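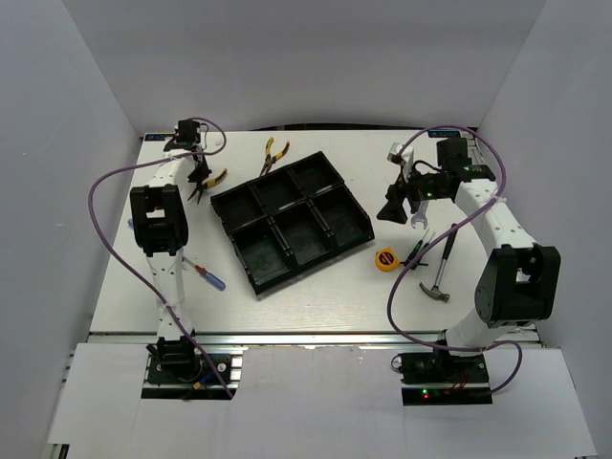 The big black six-compartment tray, with pliers on the table and a screwdriver down at the front left

I almost didn't go to the open day at Ganlow. It was 114 miles each way, the forecast was lousy, and my idea of organizing tools is a bucket. But I'd been promising myself a look inside that workshop ever since I bought one of their Garba drawer inserts (still the only tidy drawer in my house), so off I went with a thermos and a bag of pretzels.

Parking was a mess. They'd set aside a field with room for 200 cars, and by the time I rolled up it was full and a bit muddy on the far side. I ended up behind the bakery down the road and walked back, with a cinnamon roll, so no complaints there.

The tour starts in the molding hall, and wow, it's loud! They hand you foam earplugs at the door and then try to explain things to you, which worked about as well as you'd expect. I caught that the press we were looking at turns out 300 trays on a shift, and that the smell (like a new shower curtain) is something you stop noticing in your first week. I liked the bins of rejects best. There was a whole crate of trays with one wall folded over like a wilted lettuce leaf, and I would have happily taken one home.

After that you go through to the sorting room, and I stayed there way longer than I meant to. It's all gray walls and white tabletop, very plain, and the tray shows up beautifully against it. I had only ever seen this model in the catalog, where it looks dinky. It's a big thing! Two rows of three compartments, with ridged walls between them, and the near row is deeper front to back than the far row. I'd never picked up on that from the catalog and it makes so much sense to me, being a person who owns a lot of long awkward stuff and also a lot of little stuff.

The tray was empty and the tools were still out on the table, which is exactly what my own bench looks like on a good day. Two pairs of pliers with yellow and black handles, both with their handles or jaws hanging open, and a screwdriver with one of those see-through blue handles with the red bit near the shaft. My dad had one like that and I've been looking for a replacement for years. More tools over on the right side, too. I stood there sorting it all in my head. Pliers in the deep row, obviously. Screwdrivers next to them, laid the same way around. A woman next to me was firmly in favor of pliers at the back, and we had quite the debate about it, two strangers with earplugs around our necks.

Lunch was in the canteen. Chili, cornbread, decent coffee, and long tables so you end up chatting with everybody. One couple had come for the Postus wall rails, which I skipped because my garage walls are crumbly and I know my limits.

The shop is at the end, of course. Flidix had a table in there as well, selling label tape and those stick-on holders, and I bought more than I needed (I have now labeled the flour, the rice and the cat food). The six-compartment tray was on offer but only in packs of two, and I dithered and then walked away. I regretted it before I reached the car.

If you go next June, get there early, wear shoes you don't mind getting muddy, and do the sorting room before the molding hall while it's still quiet. The shop takes cards but the canteen doesn't. And measure your drawers before you leave home, I had to guess mine with my hands.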